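Dishes, a robot arm and the people who used to do all the sorting
Student project report, work and technology unit
By Iman Benjelloun
Nov 28, 2020

14 shares | 3 comments

So my placement was at Trastia, a small firm that washes and sorts reusable dishes for school canteens, and I loved it way more than I expected! They were trying out an arm to do the sorting part, and my question was pretty simple: what happens to the people whose job that was? The wash line puts through 1250 pieces on a normal shift, and until September every one of them was sorted by hand.

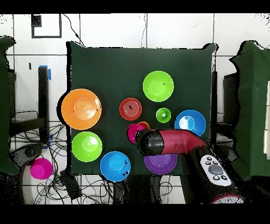

My main contact was Josefina Domínguez, who has been on the sorting bench for six years and let me follow her around with a notebook (thank you, Josefina!). She now spends part of each shift setting up practice tables for the arm, and she's fussy about it. She wants bowls and cups in all sorts of colours and sizes, spread out any old way, like the little lime-green cup sitting near a much bigger bowl of the same colour. Her reasoning is that a tidy table teaches you nothing about a real shift.

I asked the crew what had changed for them. Sore wrists came up first, and everyone hopes the arm will take the worst of that. The worry was hours. Two people told me they'd been promised no cuts, but they wanted it on paper, and I think that's fair enough. The other thing I hadn't thought of was the chatting. Sorting side by side is when they catch up, and watching an arm is a one-person job.
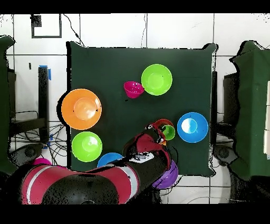 Fig. 2: The gripper beside a red bowl and a small green cup.

If I did this again I'd talk to the night crew too, and I'd ask about pay a lot earlier (I was too shy until the last week). My full interview notes are with my supervisor.

Comments

Yáñez: Good read, the bit about chatting is so true at our place.

postie_k: Did they get the promise in writing?

Iman B.: Not yet, they're meeting again soon!

Contact the course office | © 2020 the author | Back to top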